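Review: the Pitent hand-held gripper, after a term with our robotics club

Posted Nov 5, 2018

I said I would write this up once the club had really lived with the thing, and we have now, so put the kettle on.

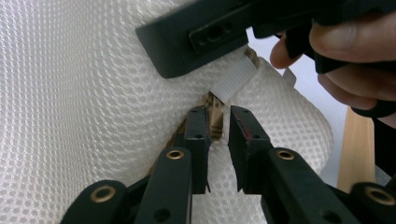

The club is the Berstead after-school robotics group, and I help Rozália Erdős run it. The students' project this year is teaching a small arm called Jara to tidy soft things — fabric, cord, bags, all the floppy household stuff that robots are so poor at. To teach it, you first need a great many recordings of a person doing the job with the same sort of fingers the robot has, and that is where the Pitent comes in. You hold it by the handle, you squeeze, the fingers close, and the camera on it records what you did. I had expected something fragile and fussy, and I was wrong, which my students enjoyed very much.

Let me start with the fingers, as that is where most of your money goes. They are black plastic, made in chunky linked segments with brass grommets, and the tips carry flat rectangular pads. The linkage is lovely. When you squeeze gently the pads come together gently, and even our youngest members got the feel of it within a session. Hard objects such as blocks and mugs (we all began with mugs, I think everybody does) are a pleasure from the first go.

Cord is another matter. If you have ever tried to pick up a bit of twisted cord lying in a fold of fabric while wearing oven gloves, you will have some idea. The pads are flat and quite wide, so you have to come in square to the cord, and with mesh the cells on the surface like to catch at the corners of the pads. One of our students worked out that it helps to steady the front of the gripper with the other hand and lower it in slowly, and we have all copied her ever since. It is slower, but the recordings are so much cleaner! I would love to see a narrower pad sold as an extra. We wrote to Pitent to ask and had a very kind reply that promised nothing at all.

The handle is comfortable for an adult and a bit large for a small hand. Our twelve-year-olds manage by holding it lower down, and they do get tired, so we swap every few minutes and have a biscuit in between. It is also heavier at the front than you would guess from the shop's pictures. I noticed it in my wrist after a long afternoon, though I am not as young as the people I was trying to keep up with.

Now, does it last? We have made 3,713 recordings with ours (I know the figure because the students keep it written up on the whiteboard and are very proud of it) and in all that time we have replaced 2 pads and tightened the same screw more often than I would like. The pads simply pull off and push on. The screw is on the underside of the handle, and a dab of thread-lock from the hardware shop would probably have saved us the bother had we thought of it sooner. The pads do pick up scuffs, and so far the scuffs have made no difference to the grip.

The software is the part I am least fond of. It will hold up to 900 recordings before it insists on being emptied, and it does not give you much warning. We lost most of an afternoon's work that way in the first month and there were some long faces. Now one student is in charge of copying everything across before we pack up, and we have had no trouble since. The instructions are clear enough, though they were plainly written for people who already own one.

Before this we had borrowed a Vorkness, and I am often asked which I would choose. The Vorkness is lighter and its software is friendlier, and if your group is mostly under eleven I would look at that one first. But its fingers are stiff, and with cloth it tends to shove things about before it gets hold of them. For soft things the Pitent wins quite easily, and the students, who were asked separately and were not shy, all said the same.

I would give it four stars out of five, with the missing star for the software and the front-heavy feel. If you run a club and can only afford one, buy a spare set of pads with it, as the postage on its own is dreadful. We hope to have Jara picking up its first cord by itself in December, and I will add a note underneath when we find out how it gets on.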